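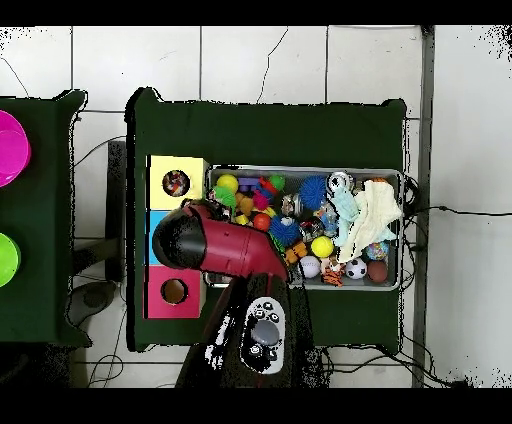

Foto: cámara de cabeza, banco 2. Archivo del taller Plevero.

Agosto de 2024. Cuaderno de Skuta, parte de percepción y control

Bueno, sigo con lo de las cajas, que me tiene frita. La tarea sobre el papel es una tontería: coger un juguete de la bandeja y meterlo por el agujero de la caja que toque. La pila es de tres (amarilla arriba, azul en medio, rosa abajo) y el planificador las trata como tres huecos con su centro, su radio y su normal. Hasta ahí, todo bonito.

El lío es la caja azul. En cuanto la pinza se acerca, la cámara de cabeza deja de ver casi toda la cara y se queda con una tira a la izquierda. Y mi detector, con esa tirita, se empeña en reajustar la caja entera y me la mueve de sitio. El planificador se lo cree, corrige, la pinza tapa otra cosa, vuelta a corregir... ¡un baile precioso! Upendo Muriithi pasó por detrás, miró la gráfica y me dijo que parecía un sismógrafo.

Lo que he cambiado:

Congelo la pose de las tres cajas en cuanto el modelo del brazo, proyectado sobre la imagen, pisa la máscara de cualquiera de ellas. Antes lo hacía por distancia y era un desastre, porque la distancia no sabe nada de oclusiones.

El detector sigue corriendo, pero su salida va solo al registro. Así puedo comparar después la pose congelada con lo que él habría querido hacer.

He subido el tiempo de espera del servicio de pose de 2000 a 3000 ms. Esto es un parche y lo sé. Se queda hasta que Culumton (nuestro planificador, para quien lea esto sin contexto) acepte objetivos asíncronos.

Otra cosa, la profundidad. Los bordes de las mesas salen con un moteado negro muy feo, y también las esquinas de arriba. El filtro de mediana se lo come en parte, pero redondea el canto de la mesa y luego el plano me baila. He probado a descartar directamente los píxeles sin vecinos válidos antes de ajustar el plano y me gusta más, aunque pierdo algo de borde. De momento lo dejo así, en la rama obura-planos.

Con la bandeja hay más tela que cortar. Las bolas de pinchos azules me vuelven loco al segmentador, que las parte en trozos y me propone agarres en cada uno. Y la bola plateada brillante, en la captura 1094, tiene un agujero de profundidad donde debería estar el centro. Para esa voy a tirar del contorno en color y ajustar una esfera, a ver qué pasa. El trapo arrugado de la derecha lo tengo metido como obstáculo blando, o sea, se puede rozar pero no se agarra (de eso ya hablaremos).

Pendiente:
Repetir con la pila girada.
Quitar el 2000 que dejé escrito a mano en el lanzador, que pisa el parámetro nuevo y me ha hecho perder media mañana.
Preguntarle a Upendo si su calibración mano-ojo es la misma que tengo yo cargada. Sospecho que no.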